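Guides > Small Kitchens > Set-Up Guide > Section 4: Power and Counter Space

Search this guide Enter keywords Go

4. Plugging Things In

Read this before you trust the label on any power strip. The Tirnaston strip supplied with the Grunddale counter unit says "kitchen ready" on the box. I have yet to find out what that means, and the maker's leaflet doesn't say.

4.1 Turn off everything on the counter and unplug it.

4.2 Find the rating plate on each appliance, usually underneath or at the back. Write down the watts. Ignore the number on the packaging, which tends to be kinder.

4.3 Add up the watts for anything you might run at the same time. Be truthful about mornings.

4.4 Plug heating appliances straight into the wall, one to an outlet. The strip is for small loads only. We set our own limit at 600 watts for the whole strip, well under what the leaflet claims.

CAUTION: Do not plug one strip into another. The August 2021 leaflet shows this in a drawing. Rhodri Rees wrote to ask why and got a coupon.

4.5 Leave 20 inches between the strip and the sink. If your counter is too short for that, move the strip.
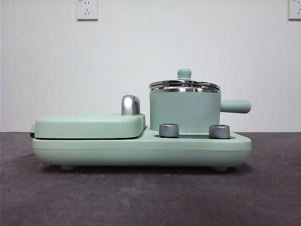
4.6 Run each appliance alone for ten minutes, then touch the plug. Warm is normal for a heater. If it is too hot to hold, stop using that outlet and call an electrician.

NOTE: The Eynon plug-in meter is optional. Lovely Umali tested two of them on a 100-watt bulb and they disagreed with each other, so treat the reading as a hint.

4.7 Press the test button on the outlet, if it has one. The power should cut off at once. Press reset. A green light by itself proves very little.

4.8 Write the date of the test inside the cabinet door and repeat monthly. For fixed lighting, go to Section 5.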